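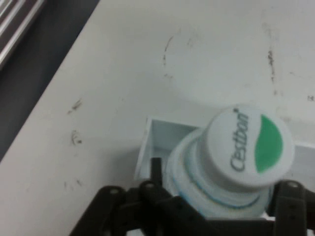 Re: Second gripper and the September order

August 27, 2021
From: Arif Jayawardena
To: cell-planning list

Lorena Aravena wrote:
> Before I sign anything I need to know whether we are asking for
> one spare gripper or two, and whether the table is in the same
> request. The last draft had the table under "other."
> Also, is Tristo still quoting $1,000 for the finger sets?

One spare gripper. Two would be nice, but the second can wait for next year's budget. Tristo has held the finger sets at $1,000, and the quote is good through the end of September.

I would put the table on its own line. The top is scuffed all over and we will want a replacement surface at some point, but a plain one from Kestodby is $200 and does not need a quote.
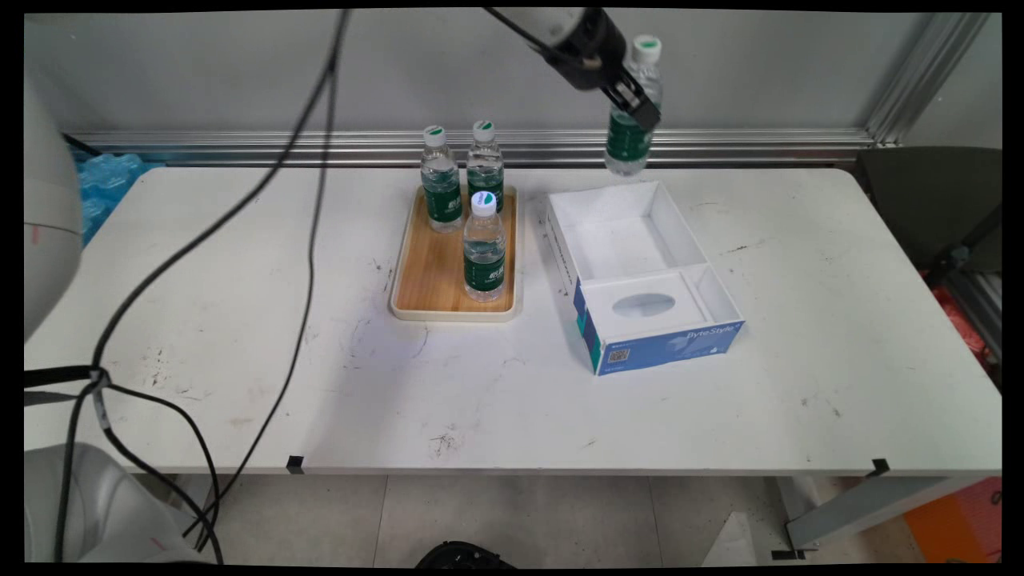

Kestodby Road Workshop, Handling and Packing Group

Bottles stay on the list as the main item to plan for. The fingers have to close on the neck and shoulder without catching the cap, so please don't let anyone swap in the wide pads to save money. Khôi has the part numbers.

Cable covers are $37 a length. I would like enough to get the long runs off the tabletop.

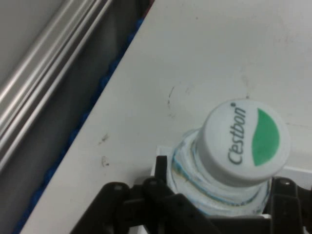 The other cost is the mount for the wrist camera. Clusska wants $200 for it, and delivery is slow, so it should go in with the first order even if the rest slips.

Lorena, if you are fine with the split, I will send the form to Tavion.

Arif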